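Muli Household Guide
Section 5: Setting up your account and sending your first renewal
Revised Thu 12 October

Welcome to the part we love most! Once your account is running, you can renew your Brorton heating credit from home, check where your case stands, and read your letters the same day they go out. Set aside one quiet sitting for it, or stop after any step and come back. Muli saves as you go.

Before you start, have these ready:
Your case letter from the Brorton Energy Aid Office (the green one, with your case number in the top right corner)
Your most recent heating bill
Proof of income for everyone in the household who is 18 or older
A phone number or email address you check often

5.1 Create your account

1. Open Muli and select New Household.
2. Type your case number exactly as printed, with the dash. If your letter came before April, the number is one digit shorter. Put a zero in front of it.
3. Enter the date of birth of the person the letter is addressed to. Muli will not match the case with anyone else's, even if you share the home.
4. Choose text or email for your sign-in code, then enter the code when it arrives.
5. Pick a password and select Finish.

That's your account — nicely done! You should now see your name and a yellow bar marked Renewal Open.

Note: If you see Error 413, your case number belongs to the older Cisness system and hasn't been moved over yet. Nothing is wrong with your case. Call the help desk, ask for a transfer, and try again the next business day.

Caution: Create only one account per case. A second account puts a hold on both, and a worker has to clear it by hand.

5.2 Fill in your renewal

1. Select the yellow bar.
2. Look over the list of people in your home. Add new babies, roommates who share the heating bill, and relatives who have moved in. Remove anyone who has moved out.
3. Enter income before taxes for each adult. For hours that change from week to week, choose Hours Vary and Muli will work out the monthly figure for you (a wonderful little feature, and brand new this season).
4. Enter savings. If your household has less than $3,000 in all accounts together, check the box and skip the bank page.
5. Choose how the credit should be paid: straight to your heating company, or by Kundeo card if your heat is included in your rent.

Note: Kundeo cards from last season still work. Keep the one you have, and a new credit will load onto it.

Caution: Do not select Close Case to leave the form. Use Save and Exit. Close Case does what it says, and you would have to apply all over again.

5.3 Send and check

1. Add your papers (see 5.4).
2. Read the summary page. Tap any line to fix it.
3. Type your full name as your signature and select Send.
4. Write down the confirmation number or save the screen.

A blue bar means the office has your renewal. Green means approved! Orange means a worker has a question, and it will be waiting under Letters. If you get stuck anywhere, ask for Themis Alexiou's team at extension 668. They know these screens inside out and are glad to walk you through by phone, in English or Greek.

5.4 Photograph your papers

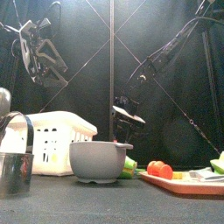 Bills and pay stubs can go in as phone photos, one page per photo, with all the corners showing. Flatten any folds first, and turn off the flash if the print looks washed out. White paper stands out best against something dark, so a black tabletop like the one in the photo is a terrific choice — just clear enough space among the kitchen things for the whole page to lie flat. Check that you can read the name, date and amount, then select Use This Photo. If the page comes out sideways, tap Turn before you save it.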